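Hedulow Community Help > Equipment and Storage > Boxes, chests and cases

Keeping a large hinged-lid box in good order in a shared room

Posted by Zernstead Hall Office, 17th September
Viewed 262 times

Good afternoon. I write on behalf of the office at Zernstead Hall, where several groups share one ground-floor activity room and a single store cupboard. The groups have recently been asked to keep their materials in lidded boxes, and we are preparing written guidance on how such boxes should be placed, opened, packed and returned.

The box which has prompted most of the correspondence is a large one with a red edge and a hinged lid. It is used on a white table against the brick wall. When full it weighs more than one person ought to lift, and the groups have differing views on whether it should be emptied before it is put away. One group leaves it on the table between sessions. Another closes it and stands it on end in the cupboard, with the result that small items collect in one corner and have to be sorted again.

We should be grateful for advice on the following points. First, how far from the wall should a box of this kind stand, given that the lid opens backwards? Secondly, is it sensible to allow the lid to rest against the brickwork? Thirdly, what is the best way to divide a deep box with smooth sides, so that smaller items do not sink to the bottom? Our cupboard shelf is 90 cm wide and 60 cm deep, and any suggestion must fit within those limits.
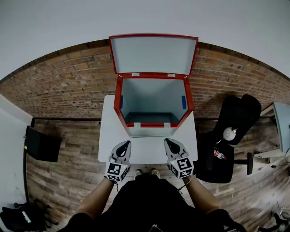

The box open on the table by the brick wall, lid upright.

The interior is smooth throughout and nothing is fitted at the base to hold a divider in place. We do not wish to drill or screw anything into it. The front fittings should remain in use, as the box is carried along a corridor and the lid must stay shut during the journey.

A copy of any guidance we adopt will be displayed inside the cupboard door and sent to each group with its room confirmation. Replies from those who manage similar rooms would be particularly welcome.

Bañuelos Community Rooms
Marked as helpful by the original poster

Thank you for a clearly stated enquiry. We manage three rooms of the type described and have had a written procedure for lidded boxes since January. The relevant parts are given in full, as they may save you some drafting.

Placing the box. The box should be set down with its hinges towards the wall and its front fittings towards the user. It should be placed far enough forward for the lid to stand upright without touching anything, and a hand should pass easily between the raised lid and the wall. We recommend that the position be marked on the table with two short pieces of low-tack tape. Users can then return the box to the same place without measuring. Tape of the ordinary brown kind leaves a residue on a white surface and should be avoided.

Opening the lid. Both front fittings should be released before any attempt is made to raise the lid. If one remains fastened while the opposite corner is lifted, the strain passes to the hinges, and on a wide lid even a small twist will in time prevent it from closing squarely. The lid should be raised with both hands, one towards each front corner, and guided until it is fully upright. It should not be allowed to fall back.

Resting the lid on the wall. We advise against it. Brick is abrasive and will mark the outer face of any lid, and mortar dust will find its way into the box. Should your hinges not hold the lid upright without support, a strip of felt along the outer edge of the lid is preferable to a pad on the wall, as it travels with the box. Please check how the lid behaves before buying anything. Hinges vary a good deal, and it is not possible to tell their stiffness from a photograph.

Dividing the interior. As you do not wish to drill, we suggest loose trays or soft pouches. Open trays work well where the contents are used in a fixed order. Pouches are better where several people reach into the box at the same time. Whichever is chosen, the heaviest items should lie flat at the bottom, spread across the full width, with lighter items above. A sheet of thin non-slip matting, of the sort sold for kitchen drawers, may be cut to size and laid on the base. It requires no adhesive and can be lifted out for washing.

You will need to measure the inside at the base as well as at the rim before ordering trays. We once bought a set to fit the opening of a box whose walls drew in slightly towards the bottom, and the trays are now used for seed packets.

Storage. The box should not be stood on end. Apart from the disorder you describe, the weight of the contents then bears on one side wall and, if the box falls, on the lid fittings. With a shelf 90 cm wide and 60 cm deep you should take the outer measurements with the lid closed and include the hinges and fittings, which often project further than expected. If the box does not fit flat on the shelf, we would place it on the cupboard floor, raised on two battens to allow sweeping underneath.

Lifting. We ask two persons to carry any box that cannot comfortably be moved by one, and we ask that it be part emptied beforehand if it is to go along a corridor or through a self-closing door. A low trolley is better still. Our own guidance names no weight, as groups do not have scales to hand and the figure was ignored when we did give one.

We would be content for you to copy any of the above, with or without acknowledgement.

mukix_stores

Agree with most of the previous reply. Would only add that trays are a waste of money. We used the lids of old shoe boxes for years and they did the job.

Also put a list of contents inside the lid. If the inner panel is flat and pale, as yours is, a sheet of paper in a clear sleeve shows up well and everybody sees it when the box is opened. Use the removable sort of sticky pad at the corners. Ours had 82 items on it, far too many to read, so it was changed to a list of pouches with the main contents of each. That works.

Don't leave it on the table between sessions. Somebody will put a cup on it.

Hedulow Allotment and Craft Society

The Society keeps two boxes of comparable size in a shared room and wishes to offer some observations on cleaning, which has not so far been mentioned.

A smooth interior should be wiped with a cloth that has been wrung out well, working from the rim downwards and finishing at the base. The box should then be left open until it is dry. Closing a damp box is the most common cause of the stale smell of which groups complain. Powdered cleaners should not be used, as they scratch the surface and collect in the corners. A soft paintbrush, kept for the purpose, will clear dust from around the hinges and from behind the front fittings.

Any strip or band attached to the inner walls should be left alone until its purpose has been established. There appear to be two blue strips near the sides of the opening in the photograph supplied. We cannot say what they are for, and the groups may know. It would be unfortunate to peel them away during a general clean and then have to replace them.

On the matter of the table, we would ask the office to confirm that it is steady under load. A large box set towards the back places its weight over the rear legs, and where the floor is uneven the table may rock as the lid is raised. Folded card under one leg is a temporary measure only. A screw-in levelling foot is inexpensive and most ironmongers will supply one.

The Society takes a different view from the first reply on the question of tape. Markings on a table are removed by other users, who regard them as litter - ours disappeared twice in one month. We prefer a short wooden batten laid loosely along the wall, against which the table itself is pushed. The gap is then correct without anyone needing to think about the box.

Zernstead Hall Office
Original poster

The office is obliged to all who have replied. The draft guidance will state that the box is to be stored flat, that both front fittings are to be released before the lid is raised, and that two persons are to carry it. We shall try the loose batten before considering tape. Pouches have been preferred to trays by the groups consulted so far, and a contents sheet will be placed inside the lid.

The blue strips will not be disturbed pending a reply from the groups. The levelling of the table has been referred to our maintenance contractor.

This topic remains open for further replies.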